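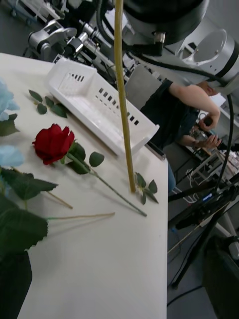 Student Projects / Media Studies

Local Sports on Regional Streaming: A Case Study of Stalport

Ozan Güneş
Final report, spring term

1. Background

Stalport is a regional streaming service that carries high school and small college games. It started as an add-on to the Cinwood cable package and could only be watched by people who already paid for cable. Two seasons ago it was opened to anyone with an internet connection for a monthly fee. My project looked at what that change meant for viewers in one town, Plemidgate, where most households had Cinwood cable at the time.

I wanted to answer two questions. Did people drop cable once they could get the games without it? And did the separate service reach viewers who had never had cable in the first place?

2. Method

I used an online survey and a small set of interviews. The survey link was posted on the school athletics page and in the town newsletter, which goes out to up to 2,000 addresses. I received 594 complete responses. Incomplete forms were removed, as were forms from outside the Plemidgate zip code.

From the people who left a phone number I interviewed 43. Calls lasted between ten and twenty minutes. I took notes by hand and typed them up the same evening. I did not record the calls.

The sample is not random. People who follow school sports were more likely to see the link and more likely to fill it in. Older viewers are probably underrepresented, although the newsletter helped with that.

3. Findings

Most people who had cable before the change still had it when they answered. The reason given most often in interviews was that cable and internet came on one bill, and taking out the TV part saved less than expected. Several people paid for both and watched games on whichever screen was free.

The new viewers were mainly renters and parents who lived in another household from the student. Grandparents in other states came up often in the interviews, but they were outside the survey area, so I can't say how common they are.

Complaints were about delay and about search. The stream runs behind the live game, and people got texts about a score before they saw it. The app lists games by date only, so finding a particular team takes a lot of scrolling. Price was mentioned less than I expected when I wrote the proposal.

4. Problems during the project

The first version of the survey had 3 questions that asked nearly the same thing about bundles, and early testers skipped them. I merged them before the link went out. I also asked Stalport for subscriber figures by zip code. They replied that these are not shared, so everything in this report depends on what viewers told me.

5. Further work

The survey should be repeated after the next round of cable price changes, which Cinwood usually makes in May. It would also help to ask about a second town with a different cable company. The question list and the blank consent form are in Appendix A.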